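Sorko puzzle mat, light blue

I love this thing! I bought the Sorko foam tiles in December to put over our worktable, and my elbows have been happy ever since. The fine pebbly texture feels great, and the tabs lock up tight with a good push.
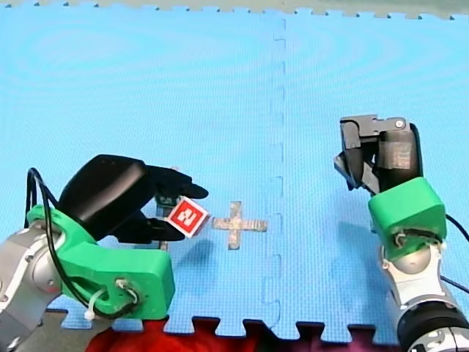

Two tiles joined, with my tape cross just left of the seam.

One gripe: lint gets into the teeth, so I go over them with a dry brush. I'd still buy another set, maybe for the garage.

Oğuzhan Bilgin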